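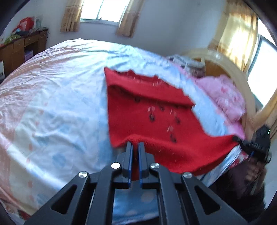
Issue 9

# Pudlow: a folding-and-sorting clip collection

Hello, and thanks for stopping by! I'm Ngozi, and Pudlow is my slowly growing collection of clips about folding clothes on a bed. It began as a spare-time thing and now takes up most of a hard drive (and a fair bit of my patience).

This issue is all about knitwear. I did shirts and tea towels first, and I thought jumpers would be much the same. They really aren't! A shirt stays where you put it, more or less, but a knit stretches when you tug a corner, so you get a long point where you wanted a square edge, and then you have to coax it back. The red one with the scattered pattern has become my favourite to fold, even though I've never once got it as neat as Floarea does.

## What's in it

- 414 clips, mostly knits, all folded on a bed
- each one is roughly 32 seconds long
- a plain text note per clip: colour, kind of garment, which fold we were going for

The notes are typed by hand, so expect my spelling. Rosalinda went through the first batch and fixed the worst of it. If a note says "thirds" it means sides in, then bottom up. "Halves" is the lazy fold, and there are a lot of those towards the end of the list.

## Things to know before you use it

Some clips are blurry where the cloth moves fast. I've left them in, and they're marked `soft` in the notes if you'd like to skip them. Folds that went wrong are in too, marked `redo`. Red and navy are over-represented (blame our wardrobes), and there's hardly anything in white. Safta has promised me a pile of cream cardigans, so July should look better.

Please don't lean on the "kind of garment" column too hard. Laurențiu and I still disagree over what counts as a cardigan, and he's changed several of my entries back.

## Getting in touch

Found a wrong label? Open an issue with the clip number and I'll have a look, usually in the evening once the real laundry's done.

14 comments · 32 shares

Related

- Pudlow issue 8: tea towels and pillowcases
- Husach: socks, paired and unpaired
- Insaurralde: packing a weekend bag
- Prundov: making the bed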